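Fruit week at the Grillasitz shed

I have spent most of July putting fruit into a bowl. Well, I have spent most of July holding two control handles while a pair of robot arms put fruit into a bowl, and my shoulders would like it on record that there's very little difference!

If you're new to this blog, the short version is that I collect demonstrations for a learning system we call Skudgate. I drive the arms by hand, the computer records every joint and every camera, and later on a model gets trained on the lot and has a go by itself. The fruit set is the one I've been on since the dish rack (we don't talk about the dish rack).
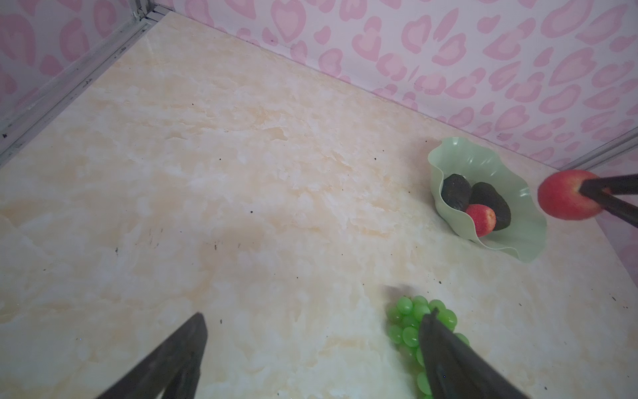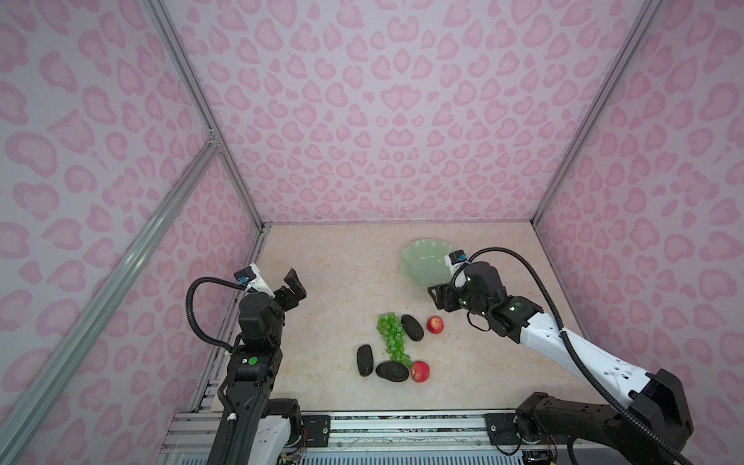
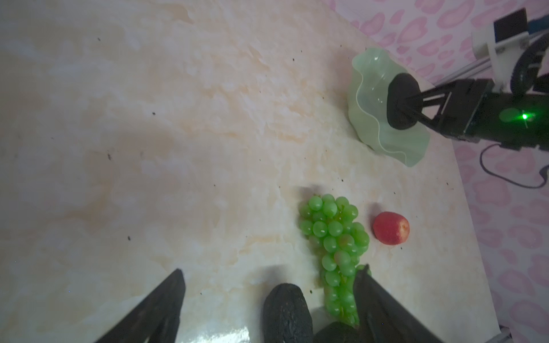
Grapes, avocados and the ruffled green bowl, with views from the arms and one of the whole station.

So, the job. Everything starts out on the table, the bowl is at the right, and by the end of the take all of the fruit is supposed to be in it. A kid could do it in the time it takes me to say "start recording." My first good take was so slow that I could have eaten the fruit and gone out for more.

Apples are fine. I love the apples. They're round and they're red and the fingers close on them from nearly any direction, and if I come in a bit crooked the apple sort of rolls itself into place. Apples are how I warm up in the morning before the coffee has kicked in.

Avocados are trickier than I expected. They're dark, the fingers are dark, and when I'm steering off the wrist camera there's a moment right before the grab where I'm looking at one black shape sliding up next to another black shape and mostly hoping. I've started looking at the side view for the last little bit and only trusting the wrist camera again once I've got hold of the thing. I asked the training people if that was cheating, given that the model sees all the cameras anyway, and they said no, do whatever a sensible person would do.

And then the grapes. Oh boy. A bunch of grapes has a fat end and a skinny end, and where you grab it decides your whole afternoon. Pick up the skinny end and the fat end swings, and now you've got a pendulum on the way to a bowl with a wavy rim that catches everything. Pick up the fat end and the tail drags along the table and shoves an avocado out of place. What works best for me is coming in low across the middle, one finger on each side, a gentle squeeze, a pause to let it settle, and then up. The pause matters a lot. I used to skip it and my early takes look like somebody stealing groceries.

We had a long argument over whether my bad takes should be kept. My instinct was to toss anything embarrassing, and in my first batch I did just that. I recorded 26 takes and threw out 9, then felt very professional for maybe an hour. After that I got a message asking where all the fumbles had gone. They wanted the ones where I miss, back off, and try again, as long as I fix it in the same take. If the model only ever sees perfect grabs, it has no idea what to do the first time an apple squirts out sideways. So now the rule on the sticky note by my screen says: recovered = keep, gave up = toss. Dropped off the table = toss, and go find it.

I also had to break my own habits. Left to myself I set things out the same way every single time, apples at the back, grapes pointing at me, everything tidy like a still life. Great for my nerves and terrible for the data! Now I pull a card from a deck before each take, and the card tells me how to lay the fruit out: bunched up, spread out, grapes sideways, and so on. There are 13 cards. I hate number four, where everything is in a clump and you can't get at one piece without bumping its neighbor. (Number four is also the one they keep asking me for more of, naturally.)

A few people asked about the pink leopard walls. They come from Nenano, who make our panels, and they have a whole catalog of patterns that runs from plain gray to things I wouldn't hang in a bathroom. We swap them between batches so the model doesn't learn that fruit only lives in one kind of room. The marble top is a panel as well. I've grown fond of the pink. My partner has seen it over my shoulder on a call and wants to know if it comes in curtains.

The target for the fruit set is 900 kept takes, shared between our station and the one at MacLeish. They're ahead of us. They have two drivers who trade off every hour, and I have a playlist and a bag of pretzels, so I'm choosing not to feel bad about it.

One thing I would tell anyone starting out: stop when you get sloppy. I can hear it in the motors before I notice it in my hands. The moves get jerky, I start cutting corners over the rim of the bowl, and a take I'd have been proud of at ten in the morning turns into a mess by four. Get up, walk around the building, drink some water. The arms don't mind waiting.

Next up is vegetables. I've seen the list and there is a leek on it. If anybody has tips for picking up a leek with two fingers, the comments are open and I'm all ears.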